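Category: Bench Kits / Tabletop Manipulation

Miloder Household Bench Kit

The Miloder kit is a fixed set of kitchen objects and fixtures for testing grasping and placement on a tabletop arm. It ships without an arm. The mounting pattern suits the Zudine and Grukberg light arms, and an adaptor plate is available for the Maihi base. Catalogue number 2954.

Objects are chosen to put different demands on the gripper. Mugs are supplied for hanging, for upright pick-up and for inverted placement on the rack. Cartons are handled lying down or standing, and the printed panels give the vision system plenty of texture to work with. Clamps hold to the table edge and should be checked for tightness before each session.

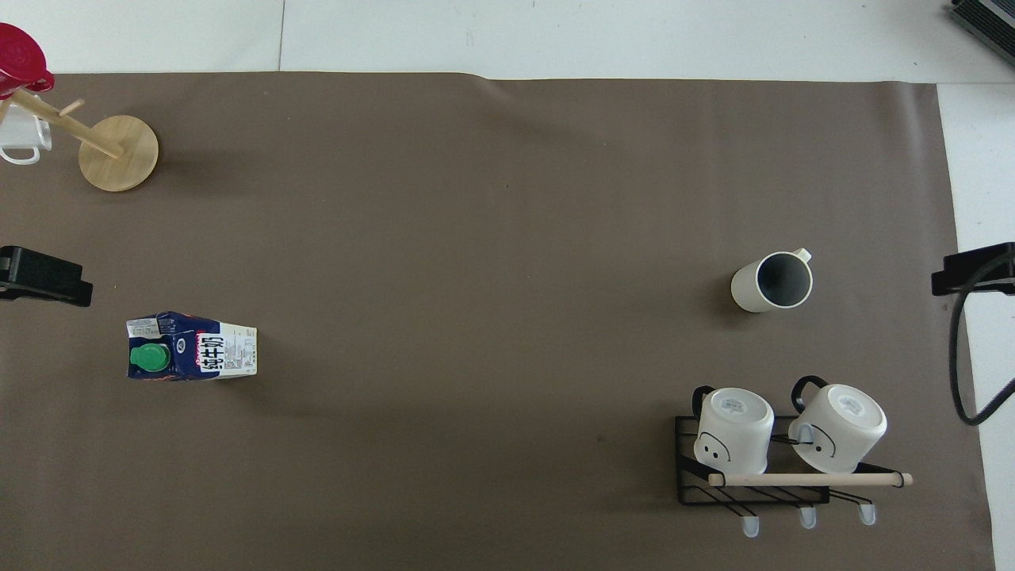
Can the mug tree and the wire rack be used in the same task?

Both fit on the standard mat at once, provided the tree is kept to a rear corner and the rack to the front. Leave enough clearance between them for the wrist to rotate fully.

The mat is matte to limit glare under overhead lighting. It rolls for storage and should be laid flat overnight before first use - a raised edge will shift object heights slightly and upset calibrated grasps.

Task files are supplied for hanging, racking, unracking and carton retrieval. Start poses are defined relative to the mat corner. The current library holds 323 start layouts, with a further set due in May. Users can add their own layouts in the same plain text format.

Replacement mugs and pegs are sold separately. The kit is priced at $1945 excluding freight, with a warranty of two years on fixtures. Mugs are treated as consumables and are not covered.

Page updated April 5, 2025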